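orkach-colours: a word list of how people name colours on hand-me-down stuff

Last updated Apr 11, 2018

G'day, and thanks for stopping by. What you've got is a plain text list of colour names pulled from op shop tags and garage sale notices in and near Jamusstead, plus the little script I use to tidy them up. I started it because I kept seeing "maroony" and "sort of teal" on price tags and wanted to know how many ways there were to say the same thing. (Heaps. There are heaps.)

What's in the folder

colours.csv is the main one. Each row has the name as written, the name after tidying, the kind of thing the tag was stuck on, and a one-letter code for where I found it. There are 1,000 rows.

groups.csv sorts the tidied names into 43 families. Grey and beige were a nightmare and I've changed my mind on both more than once, so if you disagree with me about "mushroom" you may well be right!

tidy.py does the lowercasing, strips the swearing and fixes spellings like "burgandy". I left "fuschia" alone in the as-written column, obviously, but it gets corrected in the other one.

Where the names came from

Half of the rows, so 500, are from the Haruna op shop, copied by hand into a notebook and typed up over a very cold July. The rest are from garage sale notices and the community board at Cevier. Nothing with a phone number or address went in, and I skipped any tag that had somebody's name on it.

Plastic things get the shortest names by a mile. Tubs, buckets, pegs, bins: it's nearly always one word, red or blue or green, and that's your lot. Clothes are where people go wild. I found 20 different names for what I'd call navy, and one cardigan was down as "midnight but friendly", which I've kept as its own entry out of respect. 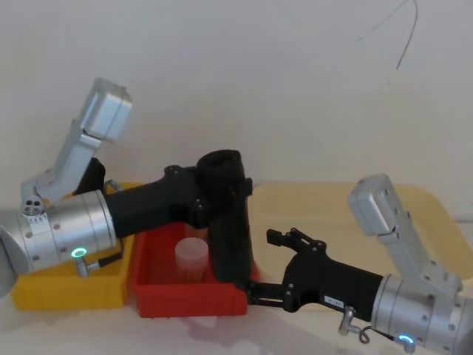
Red plastic bin. Family: red, tidied name: red.

How to use it

Run tidy.py from the same folder as the two csv files. It needs Python 3 and nothing else. It writes over its own output every time, so make a copy first if you've been editing by hand (I learnt that one the hard way and lost a whole evening of purples).

Things to watch out for

The list leans heavily toward jumpers and crockery, so please don't use it to say anything grand about how Australians talk. The tags are mostly in the same few people's handwriting too, and I had to guess at some. Guesses have a q in the last column.

Colour names with a brand in them are left out, as are paint chart names. I love a paint chart but that's a different project.

Licence and fixes

Do what you like with it, and a mention would be nice. If you spot a wrong family or a typo, open an issue and tell me the row number. I get to them when I can, usually after tea. Still to do: split cream from off-white, and add the last notebook from Cevier.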